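Ticket 2543 -- Parish newsletter prints with the right-hand column missing
Product: Skustari page layout, home edition
Opened by: Benedicta Wumbei
Answered by: Signe Dalsgaard, Roltance helpdesk

Benedicta, 9.10 am
Good morning, and thank you in advance to whoever picks this up. I put together our January newsletter, and on screen it looks lovely, but on paper the right-hand column loses its last few letters on every line. It happens on page 5 and nowhere else. I have turned the printer off and on, and I have said a few things to it as well.
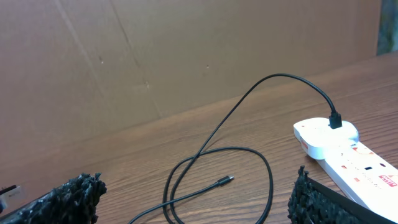
Cardboard standing at the back of the wooden table.

Signe, 9.42 am
Hello Benedicta, what a nice clear report! Could you open Page Setup and tell me which paper size is chosen, and what the scaling box says? Please look at page 5 on its own, as each page can keep its own settings.
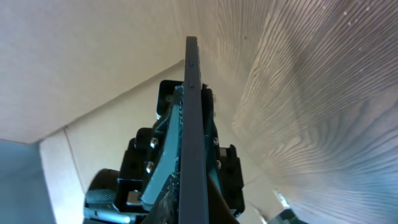

Benedicta, 10.15 am
Well, the paper is A4 all the way through, but the scaling says 100 on page 5 and 87 on the others. I don't remember touching it -- though my grandson did help me with the crossword, and that sits on page 5, so I have my suspicions.

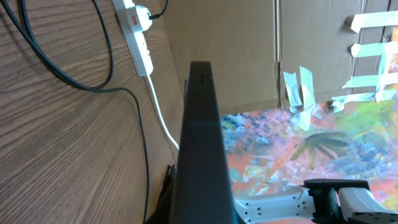

Signe, 10.30 am
I think we've found it, then. Set page 5 to 87 like the rest, press Apply, and save before you print. If the setting won't stick, close Skustari, switch the printer off and take its plug out of the wall for a few minutes. If yours runs from a power strip, like the white one on the wood with the black cable looping about, do check that you've got hold of the right plug first -- I once cut off my own router that way, mid-call.

Benedicta, 11.05 am
It stuck the second time, bless you. All 4 test copies came out with every letter in place. I'll print the rest after lunch.
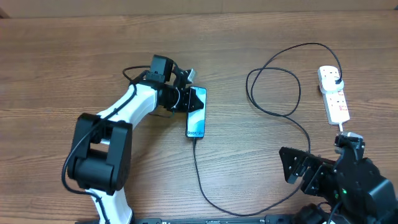 Tabletop with the two arms, white-and-black on the left, mostly black at lower right.

Signe, 11.20 am
Wonderful news. I'll leave the ticket open until your full run is done.

Status: waiting for customer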